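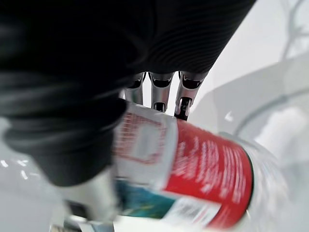

Photo: Gemma Santoro

Questions we get about the Mazza relic

Is the cloth in the side chapel at Clillolgate really from the time of Jesus?
I doubt it, and I say that as a believer who has knelt in front of it. The oldest paper that mentions it is about 900 years old. Before that we have a story about a merchant, a storm and a monk named Mazza, and the story changes depending on who wrote it down.

Has it been tested?
No. People will tell you it was "examined by experts." Ask which ones. The parish file holds 2 letters on the subject, and both are from people asking to examine it.

What about the healings?
The Sutolis booklet, sold by the door, claims 200. I went through the list one October. Many entries give no name or town, and some are plainly the same woman told over again. That leaves 5 with a doctor's note of any kind. A doctor's note that someone got better is worth having, but it doesn't say why they got better. I don't rule out that God healed them. I just can't get from there to the cloth.

Doesn't Acts 19 talk about cloths that healed the sick?
It does, handkerchiefs and aprons that had touched Paul. The same passage credits God with the miracles, and a few verses later some men who tried borrowing the name of Jesus got beaten up and ran out of the house naked. I wouldn't build a gift shop on that chapter.

Do I have to believe in it to be a Catholic in good standing?
No. You can attend Mass your whole life and never give the thing a thought.

Should I buy the Cloltel blessed cloth I saw online?
Keep your money. Their page says each piece was "touched to the original," and when I wrote to ask who did the touching and when, I got a discount code. Selling a blessing is a sin with a very old name, simony, and free shipping doesn't help.

My grandmother prays with hers every night. Should I say something?
What would you say? If she's praying to God with a bit of linen in her hand, leave her be. If she has stopped taking her pills on account of it, speak up today.

Can visitors see it?
Yes, after the morning Mass until noon. No flash, please. The booklet costs extra and you can skip it.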